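Fruit or vegetable? A plate game for small cooks

By Kekeli Ofori

You have surely played kitchen with toy food. Today we use it to learn a question that makes also adults stop and think. What is a fruit, and what is a vegetable? You need a plate and some toy food. In our pictures there is a blue plate, a lemon and a carrot.
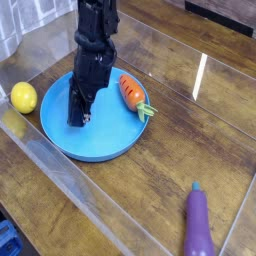
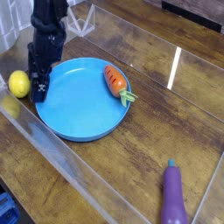
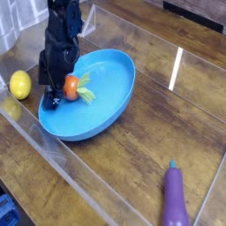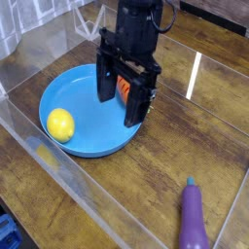 My cousin Solveig says that the lemon cannot be a fruit at all, as it is so sour and no one eats it like an apple. It is a good argument, but a plant does not care how it tastes to us!

A fruit is the part of the plant which grows from the flower. Usually it has seeds inside. Ask an adult to cut a real lemon in half and look for the pips. The lemon tree has white flowers, and when a flower has finished its work, a very small green lemon starts to grow in its place. So the lemon is a fruit.

Now the carrot. The orange part is a root. It grows down into the soil and keeps food for the plant, and the green leaves stay up in the light. If you leave a carrot in the ground for a second year, it makes flowers and seeds on a tall stem. We usually pull it out long before this, so we eat the root and call it a vegetable.

And the purple one, which you can find in every picture? In Britain it is called an aubergine. In America people say eggplant, because some kinds are small and white like an egg. It has many soft seeds inside, so for a scientist it is a fruit. For a cook it is a vegetable. Both of them are right, because they are asking different questions.

How to play

Put all your toy food next to the plate. One player calls "Fruit!" and the other must put on the plate only the things that have seeds inside. Then take everything off and call "Root!" or "Leaf!". Try it with tomato, cucumber, radish, lettuce and pepper. Each right answer gives one point, and the first player with 6 points chooses the next word.

A harder word is "Stem!". Celery looks like a stem, but the part we eat is the stalk of the leaf. Potatoes grow under the soil and they are not roots, they are thick pieces of stem. Look for the little eyes on a potato. New shoots can come out from them.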